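Drafty room over the garage, what did you do about it?

tansyroot
We bought our place in Kosstead in January and the room over the garage is freezing. The rest of the house sits at a decent temperature and that one room makes me put on a hat. It's 136 square feet with one window and a floor I can feel through two pairs of socks. I got a quote for 600 bucks to blow more insulation in above the ceiling, but I'm not convinced the ceiling is the problem. Has anyone fixed one of these without tearing the place apart? 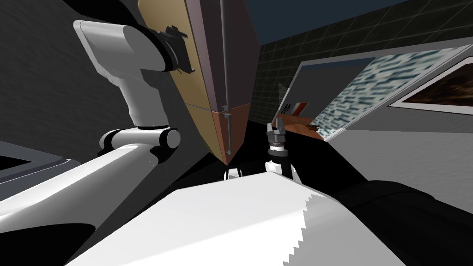
I should add that there's one supply vent, way over by the door, and I leave the door open most of the day. My sister says get a space heater and quit whining (she lives in Florida).

ductwork_dan
It's the floor. It's almost always the floor. Pull a light fixture down in the garage and look up in there with a flashlight. In mine the batts had dropped a good four inches from the subfloor, so cold air was blowing right over the top of them.

mrs_pell
Gonna disagree with Dan. Ours was the knee walls. We had the floor done first, paid for it, and noticed no difference at all! Then a guy from Van Rooij came out with a blower door and the little access hatch was leaking like crazy. Weatherstrip and a latch, 22 dollars, done in an afternoon.

ductwork_dan
Sure, if you have knee walls. OP never said they did.

tansyroot
No knee walls, the ceiling is flat the whole way across. I did hold a stick of incense along the baseboard last night and the smoke went sideways at the outside corner – pretty hard, too. 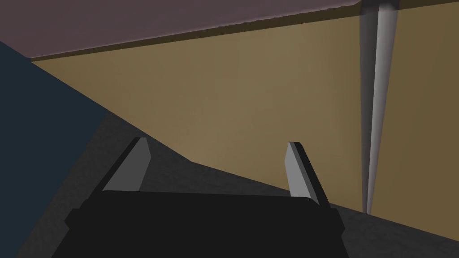 Re: Drafty room over the garage, what did you do about it?

halfpint60
Then caulk that corner before you spend a dime on anything else. I used Forkance, the paintable kind, and ran it under the baseboard where it meets the floor. Ugly job but it held all winter.

mrs_pell
Seconding caulk. See, we can agree on something :)

ductwork_dan
Caulk it, fine, but that air is coming from the rim area and you'll be chasing it forever. Look in the garage ceiling.

tansyroot
OK, doing both. Caulk tonight, flashlight tomorrow, and I'll hold off on the ceiling quote until I know what's up there. Dan, do I need to kill the breaker to drop the fixture?

ductwork_dan
Yes. Please do.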